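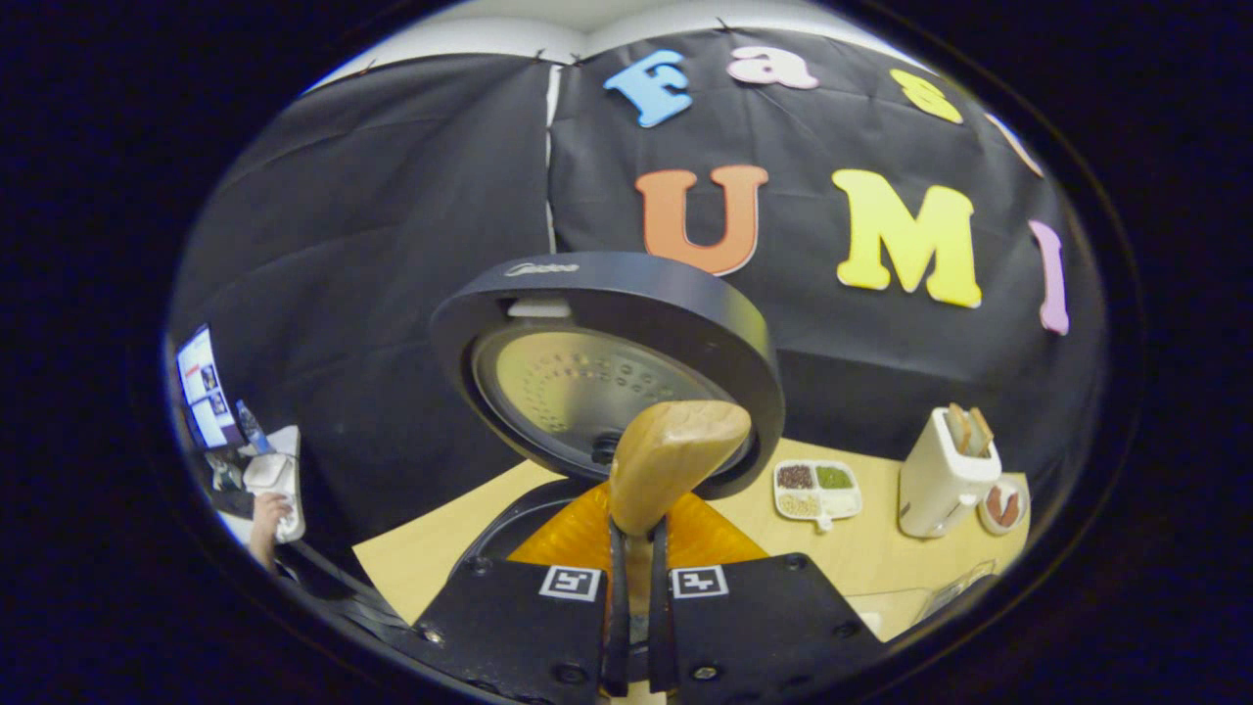
rice cooker with the lid up, beans and lentils next to it, toast in the toaster

Small Kitchens Board > Grains, Beans & Rice Cookers
Topic: Can I do beans AND lentils AND a grain in one rice cooker?

pilaf_patty
Posted April 21, 2022
OK so I have a plain old black rice cooker, the kind with a hinged lid and the metal plate inside, and for years I've made exactly one thing in it. Rice. White rice, maybe brown if I'm feeling virtuous. Then last month my coworker Misaki Sasaki brought in a lunch that was dark beans, green lentils and some chewy grain all mixed up with lemon and a ton of parsley, and she said the whole thing came out of her rice cooker. I forgot to ask how and now she's on leave!

So I've got my divided tray set up on the table, dark beans in one section, green lentils in the next, a pale grain in the bottom one (it came from a bulk bin in Brurkton and I lost the twist tie with the number on it, I think it's barley). My question is do they all go in at once? In stages? Do I soak everything? My dinner tonight is toast at this rate.

drainboard
Not all at once, no. You'll have mush lentils and crunchy beans. Beans first, always, and soaked overnight.

mrs_halfcup
I do them all at once and have for ages. Small beans though, and I soak the beans and the grain together the night before in the same bowl. Lentils go in dry. It comes out fine. Not restaurant fine but Tuesday-lunch fine, if you know what I mean.

drainboard
mrs_halfcup, what kind of beans? If they're black beans I could maybe believe it. Anything kidney shaped and dark red I would not cook in a rice cooker at all, those need a real boil on the stove before they're safe to eat. 10 minutes at a hard rolling boil, minimum, and plenty of people say 30. Lots of rice cookers and nearly all slow cookers are too gentle for that.

mrs_halfcup
Black beans, and fair point. I should have said. Please don't do kidneys that way!

pilaf_patty
Mine are dark brown and that's all I can swear to. Same bulk bin trip, same lost twist tie. Is there a way to tell?

drainboard
Treat them as kidneys then. Soak, dump the soaking water, boil hard on the stove with fresh water, and keep going until they're tender. After that they can go in the rice cooker with whatever you like.

toastrack6
At which point why use the rice cooker? You've got a pot of boiling beans on the stove. Throw the lentils in the pot. I say this as a person who owns a rice cooker and loves it. It makes rice.

Shakuntala Bisht
Because of the keep warm setting, toastrack! I cook beans on the stove in the morning, a big batch, and freeze them flat in bags. Then at night it's grain and water into the cooker, and when there's maybe a third of the time left I open the lid and tip in the lentils and a bag of the cooked beans. Close it up and go do homework with the kids. Nobody has to be in the kitchen and it holds till people get home.

For the barley (if it's barley) I use more water than the line in the pot says. The lines are for rice. Hulled takes forever, pearled is much quicker. If yours is pale and smooth all over it's probably pearled, but you'd have to try a spoonful and see.

pilaf_patty
Opening the lid halfway is allowed?? My mother would have slapped my hand.

Shakuntala Bisht
My mother too. For rice I still don't. For this it makes no difference that I've ever noticed, it just loses a bit of steam and then catches up.

mrs_halfcup
While we're on lids — take that inner metal plate off and wash it if yours comes off. Beans foam, and the foam goes up through the little holes and dries on the back side. I didn't know mine came off until I'd owned it for two years and I would rather not talk about what was behind it.

pilaf_patty
Going to look right now.

pilaf_patty
Mine comes off. Oh no.

toastrack6
lol

drainboard
Check the steam vent too. That's where it boils over if you fill it too high. Keep beans and grains under half the pot and you won't be wiping starch off the counter.

haline_fan
Does anyone here have the Haline cooker? It has a mixed grain setting and I wondered if that does the timing for you. Mine is supposed to come in August, they're backordered.

toastrack6
I had one, sold it. The mixed setting is a long soak and then a longer cook. It doesn't know what you put in it. I got the same result on the brown rice button.

haline_fan
Huh. Well, I've paid for it, so I'm going to enjoy it anyway.

Shakuntala Bisht
I disagree with toastrack about that, my sister has it and her barley comes out better than mine. Could be my sister though.

bulkbin_ed
Coming in just to defend labels. Masking tape and a marker, on the bag, in the store. I keep 6 jars going and every one has a strip of tape with what it is and how much water. My barley strip says 200 grams, three cups water. Saved me so many times. The tray is nice for measuring out, but don't store in it if it's open on top, you'll get moths.

pilaf_patty
Just measuring out! I'm not an animal, Ed. It all goes back in bags after.

pilaf_patty
Update for anybody following. Soaked the beans overnight, dumped the water, boiled them like drainboard said and then let them simmer till soft. Did the grain in the (now very clean) cooker and added the lentils and beans partway, Shakuntala style. Lentils kept their shape, beans were great. Grain was a little wet so I left the lid open for a bit and fluffed it. Lemon, olive oil, salt, parsley. I had it on toast the next morning with a sausage and I'd do that again tomorrow.

toastrack6
So you used the stove.

pilaf_patty
I used the stove, yes.

mrs_halfcup
How much lemon? Mine always comes out flat.

pilaf_patty
One whole one, juice and zest, and I put it in while everything was still hot. More salt than I thought too.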